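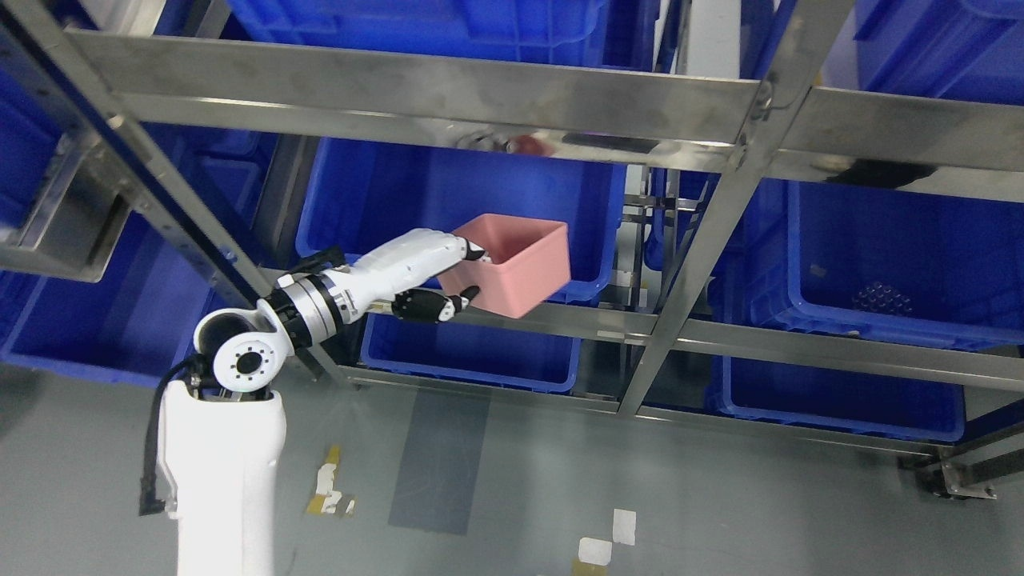

Pink bin at the metal storage rack.

Replenishment trigger for a two-bin system when supplier lead time is not constant

Posted in: Inventory and Stores

Fiachra Breathnach

I look after the small parts store at a company that assembles pump controllers. Most of the low-value items (screws, ferrules, cable glands, washers) run on a plain two-bin system. When the front bin is empty, the card goes in the reorder box, the back bin moves forward, and purchasing places an order on Friday afternoon.

Bin quantity was set years ago as daily usage times lead time in days, plus a quarter for safety. That was fine while everything came from one local distributor in three days. We now buy the glands from Heffernan, and their lead time has been anywhere from four to 16 working days since November. One of the glands uses 77 pieces a day with very little variation. It has run out twice.

My questions are these. Should I size the bin on the average lead time with a bigger safety percentage, or on the worst lead time I have recorded? And does the weekly order day count as part of the lead time? Our stock system (Balledo) has a lead time field but the manual does not say what it is meant to contain.

Bins are all one size on the shelf, so if the answer is "hold more" I also have a space problem.

Conall Hegarty

Take the second part first, as it is probably the cause of your stockouts.

The quantity in the back bin has to cover the whole period from the moment the front bin runs empty to the moment the replacement is on the shelf. That is more than the supplier's quoted time. It is made up of:

waiting time until the next order run
supplier processing and transit
goods-in, inspection and put-away

If you order once a week and a card can land in the box just after the run on Friday, the waiting time is up to five working days. Your old formula left that out. With a three day supplier you had three days of cover plus a quarter, so you must have been getting away with it on low usage items or people were placing orders by phone in between. It would pay to ask purchasing.

For the 77 a day gland, worst case: five days waiting, 16 days supplier, one day goods-in. 22 days at 77 is 1,694 pieces. If you order daily instead, the waiting time drops to one day at most and the figure becomes 18 days, or 1,386 pieces. The change costs nothing in shelf space and removes 308 pieces from the requirement.

On average versus worst: with steady demand and erratic supply, the spread in lead time is what drives safety stock. A flat percentage ignores it. The usual expression is

safety stock = z x d x s

where d is daily demand, s is the standard deviation of lead time in days, and z depends on how often you accept running out (1.65 for about 5 percent of order cycles). You need a reasonable number of receipts before s means anything. With fewer than a dozen I would use the longest observed value and review it later. For a gland that stops a line, holding to the worst case is cheap anyway.

Space: the back bin does not have to be one bin. Keep the two on the shelf and hold the balance as a sealed carton in bulk storage, with the card attached to the carton. Opening the carton is then the trigger. Write the bulk location on the shelf label, or somebody will eventually report a shortage with 900 pieces sitting on a pallet.

One caution. If Balledo uses the lead time field to calculate suggested order dates as well as reorder points, putting the full 22 days in it will move those dates earlier. Test it on one part number before changing all of them.

Drakeo

we just doubled every bin. no problems since

Gusoment

Doubling only works if the original figure was somewhere near right. We did the same and ended up with years of stock on one washer and still ran out of terminals.

Agree with Conall Hegarty on the daily order run. Would add: check your minimum order quantity. Ours was 205 on a part where the bin held 150, so the overflow went wherever there was room and the two-bin trigger stopped meaning anything. Bin quantity should not be below the pack size unless you have a fixed overflow location.

Fiachra Breathnach

Thanks. Purchasing confirmed they used to phone in urgent cards midweek and stopped when the buyer changed. Moving the glands to a daily run first and will try the carton method on that one part.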